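Clatetti Linen-Blend Duvet Cover: A Very Happy Review After a Long, Cold December

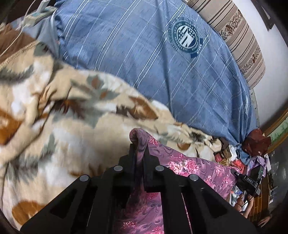 4 min read

I have been meaning to write about bedding for ages, and the Clatetti duvet cover finally pushed me into it. I bought the queen size in oatmeal for $176, which is more than I have ever paid for something I plan to drool on. I love it. I loved it the first night and I love it more now that it has been through the wash a pile of times.

A bit of background. I grew up sleeping under the stiff, crackly kind of cotton my grandmother ironed (yes, she ironed sheets), and as an adult I went straight to the other extreme and bought whatever was cheap and soft in the store. Those covers always pilled by spring. My friend Wilma Dijkstra kept telling me to try a linen blend, and I kept telling her I was not a linen person. I pictured something scratchy and beige that would look like I'd slept in it. Well, I do sleep in it, so who cares!

How it feels

Out of the package it was a little crisp, and I'll admit I had a moment of doubt. The tag said to wash it before use, so I ran it on warm with nothing else in the machine and dried it on low. It came out a completely different thing – heavier than it looks, with a dry, cool hand that turns cozy in a few minutes. I run hot and my husband runs cold, and for the first time in years we are under the same cover at three in the morning without one of us kicking it to the floor.

The color is a warm off-white with tiny darker flecks in it. I was worried it would look dull with my old floral sheets, but plain next to busy is a nice mix, and I've stopped feeling like everything has to match.

The closures

This is where Clatetti really won me over. There are 8 buttons along the bottom, good chunky ones with real shanks, and they sit under a flap so you never feel them with your feet. My last cover was from Prins and had snaps. Every single morning there would be a gap in the middle and a sad bulge of comforter poking out. None of that now.

Inside there are ties at all four corners, and they are long enough to make an actual bow. I know that sounds like a small thing. If you have ever tried to tie a two-inch ribbon around a fat down corner while your head is inside a duvet cover, you know it is a huge thing.

Getting it on

I use the roll method, which Griet Coppens showed me when we shared an apartment. You turn the cover inside out, lay it flat with the opening at the foot, put the comforter on top, tie the corners, and roll the whole business up from the head like a giant burrito. Then you flip the open end around the roll and unroll it. The Clatetti opening is wide enough that the flip goes easily. With the Prins I used to get stuck and have to start over and say some words.

Washing

The label says 40 degrees Celsius, and I've stuck to a warm cycle ever since that first wash. I did run it at 60 once after a coffee disaster. The stain came out and the cover shrank a tiny bit in length, maybe the width of my thumb, so I wouldn't make a habit of it. It wrinkles, of course. I pull it out of the dryer while it's still a touch damp, give it a good snap, and put it straight on the bed. By evening it looks relaxed and soft and I am perfectly happy.

What I'd change

The shams are sold separately and they close with a plain envelope back that is too shallow. My pillows creep out by the middle of the night. I ended up sewing a button on each one, and I think at this price they could have done that for me.

The size chart could also be clearer. My comforter is a Tirneo, cut a little wider than most, and I spent a long time with a tape measure before I dared to order. It fits, with a bit of fullness at the sides. If yours is very lofty I would go up a size.

Oh, and the smell. There's a grassy scent when you open the bag. I liked it! My sister thought I'd left a window open by a barn. It was gone after the first wash.

Would I buy it again?

I already have. The second one is the dark green, for the guest room, and Maureen Ellwood has slept under it twice and asked me both times where it came from. I'm now eyeing the fitted sheet in the same fabric, but I want to see how the corners hold up for someone else first, so if you own one, please leave me a note in the comments and tell me how deep your mattress is.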